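Home Guides Care & Repair Spare Parts Contact
Search the guides Enter a word or part number Go

Curkberg Shoe Care Set – Owner's Guide
Updated March, by the Curkberg workshop desk

Section 2: Polishing smooth black leather

Read this section through once before you open the tin. It takes less time than getting black polish out of a carpet, a subject covered at some length in Section 6.

What you need from the box: the welt brush (the small one that looks like a toothbrush with ambitions), the large horsehair brush, two cotton cloths and the tin of Buvon black cream. The spare laces are a gift from us and play no part in what follows.

CAUTION: Buvon cream is for smooth leather only. On suede it makes a permanent change, and you will not like it.

1. Cover the table. A pale surface shows every speck of grit that falls off the shoes, which is useful, and every smear of polish, which is less so.

2. Take out the laces, if your shoes have them. You may skip this, as most people do, but your laces will then be polished too.

3. Brush off loose dirt with the large brush, working from the heel towards the toe. Do both shoes now.

4. Run the dry welt brush along the welt, the stitched strip between the upper and the sole. Dust settles between the stitches and polish glues it there. Use short strokes and go all the way round, including the back.

5. Put a little cream on the first cloth. A little means the size of a pea. Rub it in with small circles, one panel at a time, and go lightly over the seams.

6. Leave the shoes for around 14 minutes. Put the lid back on the tin while you wait.

7. Buff with the large brush, then with the clean cloth. On glossy black leather, look for soft white highlights along the curves, strongest on the rounded part just above the sole.

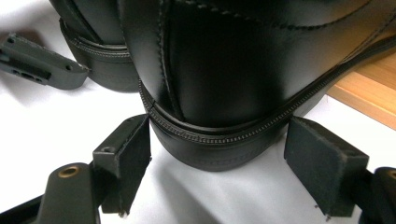
8. Wipe the edge of the sole with whatever is left on the first cloth. The sole edge is normally more matt than the upper, and no amount of elbow grease is meant to change that.

9. Compare the two shoes from the same side and in the same light. If one still looks darker and duller, turn it towards the window before you blame the polish.

NOTE: Cream that has dried in the welt stitching can be lifted with a barely damp welt brush. Do not use a pin. We sell a replacement welt brush (part 596) and have no replacement for your stitching.

CAUTION: Wash the cloths by hand at 30 degrees, on their own – white shirts do not forgive.

Next: Section 3, Brown leather and other complications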